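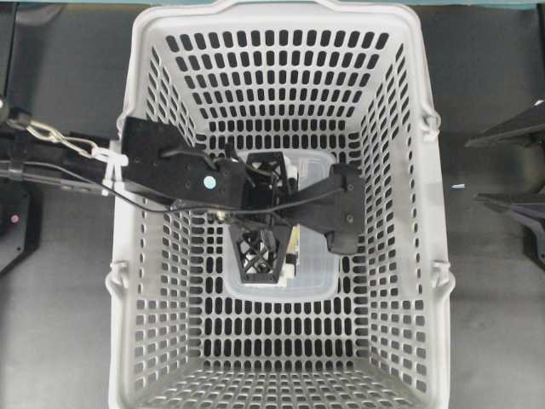
# Shopping basket

A **shopping basket** (or hand basket, or if you're my grandmother, "the carry thing") is a small open container that a store lends you while you pick out your groceries. It sits somewhere between your bare arms and a full cart, and I've been editing pages on store equipment for long enough that I have strong feelings about it! I'll try to keep those mostly in the last section.

## What it is

The usual modern basket is molded plastic, roughly rectangular, a bit wider at the top than at the bottom, with one or two swinging handles. The slope of the walls is what lets baskets nest, so a tall stack takes up hardly any floor by the door. Wire versions are still out there, and I have a soft spot for them, but they snag sweaters and they rattle.

Capacity is given in liters or quarts depending on who's selling. Please don't trust it too far. It's measured to the rim, and a bunch of celery doesn't care about the rim.

## The holes

Most plastic baskets have perforated walls, and people ask me about this more than anything else (I had no idea it was such a burning question until I started answering mail for the Ellura household pages). Slots use less plastic, so the basket is lighter on your arm. They let water and crumbs out when it gets hosed down. You can also see in from the side, which the checkout people like.

Slot shape varies a lot. Round holes, squares, diamonds, long ovals with soft ends. I prefer the ovals, because a dishcloth doesn't catch on them. The floor of the basket may be slotted too, or solid, or ribbed, and a solid one is nicer if you buy eggs, though it holds a puddle if anything leaks.

## Handles

There are three arrangements you'll run into:

- **Two swing handles**, one from each long side, meeting in the middle. Good balance, and either one can be dropped out of the way.
- **A single bail handle**, like a bucket. Easy to grab, but it's always over the thing you're reaching for.
- **Pull handle with wheels**, for the deep rolling kind. I find these a menace in narrow aisles.

Handles turn on little molded loops or pegs near the rim. These are the parts that go first. Once a loop cracks, the basket is pretty much done, unless you're the type to fix it with wire (I am).

## History

Shoppers brought their own baskets, mostly woven, for as long as there were markets. The store-owned kind came in with self-service, when customers started walking the shelves themselves and needed something to put things in. Around here the first I can trace is the Mthembu grocery on Priltelport's harbor street, which put out 15 wire baskets in 1941. One is still hanging in the back hall there, full of light bulbs. Plastic took over in our part of town much later, and by the time I had my first stock job the wire ones were already being sold off for planters.

Hervé Vidal, who ran the Olora market until he retired, told me he lost over two baskets a month to people walking home with them. He never chased anybody. Every October he just ordered more.

## Around the house

Plenty of baskets end up living at home, bought new or otherwise (see above, ahem). They make good laundry carriers, toy bins, and trays for muddy boots. The pale gray ones go with everything but show every scuff. I keep six in my pantry, two of them for onions and potatoes, which do well with air moving through the sides.

## Cleaning

Warm water, dish soap, and a bottle brush for the slots. Don't use boiling water on the thin kind, as they warp and then they won't nest. I stand mine upside down on the back step to drain and bring them in before supper. For sticky labels, a dab of cooking oil left on for a while works better than scraping.

## See also

- Shopping cart
- Milk crate
- Market basket (woven)
- Laundry basket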